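3. Moving a mouse-and-keyboard game to the gamepad

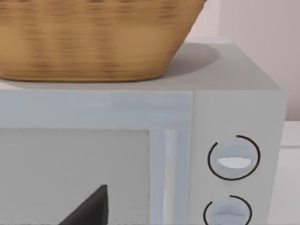 Figure 3. Rendered interior: a wicker basket on top of a microwave.

The part of this work we enjoyed most was finding out how players cope when a big online role-playing game loses its keyboard. Trummer was written for the PC, where a seasoned player keeps dozens of spells and commands within reach of one hand. A console gamepad has far fewer buttons, and the obvious fix – stacking commands behind the two triggers – has a poor reputation among fans. We wanted to know if it deserves it.

Lestico, the studio behind Trummer, let us build a gamepad version of the client, which we call Ekard. It keeps every command from the PC game but sorts them into layers, and the player holds a trigger to move from one layer to the next. Text chat is handled by a wheel of short phrases that players can edit themselves, and this turned out to be a delight to watch in use!

We invited 3,000 players with active accounts to take part, and 2,295 of them finished all the sessions. Each player ran the same dungeon, Dusmont, three times: once with mouse and keyboard, once with Ekard and the default layers, and once with Ekard after setting up the layers to taste. The order was shuffled between players so that practice in the dungeon would not favor one setup.

Healers had the hardest time. Picking one hurt teammate out of a crowded group is a single click with a mouse, while on a gamepad it means stepping through a list, often under pressure. Players in close-combat roles adapted much faster, and many of them asked to keep the client after the study (we were thrilled to say yes).

Custom layers helped every role. Players mostly moved their emergency spells to the first layer and pushed travel and crafting commands to the last – a simple change, and one the default layout should have made from the start. Section 4 looks at the healer results in more detail and tests a targeting aid built with their problems in mind.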